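Moving my late uncle's workshop stuff 1,635 miles - sort first or sort there?

Posted by Carol Mellor in Moving and Storage

Hi everyone, first time asking something here so be gentle. My uncle passed in the spring and left me the contents of his garage, which he used as a workshop for longer than I've been alive. I live 1,635 miles away. My cousin wants the garage cleared by September so she can rent out the house, and I've got one trip to do it.

The big tools are easy. The drill press is going to a neighbor and the table saw is already sold. What's killing me is the small stuff. Coffee cans of screws, drawers of hinges, drill bits, fuses, door knobs, bits of chain, keys to who knows what. My husband says dump it all in boxes and sort it at home over the winter. My sister says I'll never open those boxes again and I'll be paying to ship a dead man's junk drawer across the country (she loved him too, she's just like that).

Has anyone done this? Did you sort before or after? And how do you pack it so the boxes don't bust open?

Carmela Esteban

Sort before. I did it the other way with my dad's stuff and I still have four boxes in the basement, so your sister has me pegged.

I know it feels like you don't have time, but you're not sorting down to the last washer. You're making very rough piles and most of it leaves the house without you. What worked for me, when I finally got going on the boxes I did open, was this:

Start with one bin at a time. Get a shallow one with straight sides if you can, and only tip in enough that you can still see the bottom between things. I used to dump a whole bucket out and then just stir it around feeling sad. A small heap you can get through before your coffee's cold.
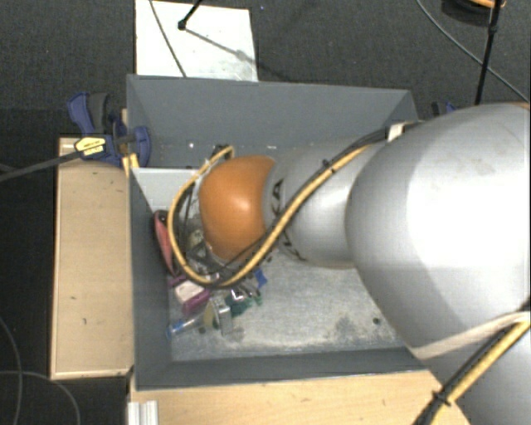 Pull the oddballs first. Anything that's clearly not hardware comes out before you look at a single screw. In my dad's it was pens, reading glasses, a harmonica, two of my baby teeth in a film can. You'll want to stop and cry over some of it and that's fine, but have a shoebox next to you so it goes somewhere and you can keep moving.

Then keep, give, scrap. Keep is what you'd drive to the store and buy this month. Give is anything in good shape that you wouldn't. Rusty, bent and stripped goes in scrap, and a lot of scrap yards will take mixed metal by the bucket. Call ahead and ask, they all have their own rules.

Old batteries, half cans of stain and spray paint are their own problem. Movers won't take them and you shouldn't put them in your car for three days in the heat either. The county will usually have a drop-off.

For packing, small boxes only! Book boxes at the biggest. Metal weighs more than you think and the bottom always goes when you're on the stairs. I double tape the bottom seam and run one strip across the other way.

Oh, and wear gloves. I found a loose razor blade the hard way.

Jalen Whitfield

just rent a dumpster tbh. screws are cheap

Nilmini Dissanayake

I'm going to half agree with Carmela and half agree with your husband, sorry.

I cleared out my mother-in-law's place in Gillaneck two summers ago with 6 days to do it, and I found I was very good at deciding things before lunch and useless after. By late afternoon I was throwing out perfectly good things and keeping string. So I'd say sort in the mornings, and use the afternoons for taping, hauling and running to the drop-off.

And let yourself have one box that doesn't get sorted. Just one, medium size, with a lid. Anything you're stuck on goes in there and when it's full, it's full. I mailed mine to myself and opened it around Christmas with my kids, and we had such a nice evening going through it - they wanted to know what every single thing was for and I made up about half of it.

On the keys: try them on everything in the house before you go. We had a locked metal cabinet nobody had been into in years and the key was in a jar of wall anchors. There was nothing in it except more wall anchors, but I'd have wondered forever.

Also ask around about a school shop class or a tool library. Ours sent a guy with a pickup and he was thrilled to get the hinges.

Carol Mellor

Thank you all so much. Carmela, the baby teeth got me. I'm going with small piles in the mornings plus Nilmini's one box, and I've told my husband it's one box and he's agreed to it in front of my sister. Does anyone know if you can put drill bits in checked luggage? I'd like to bring his good set home with me and not trust it to the mail.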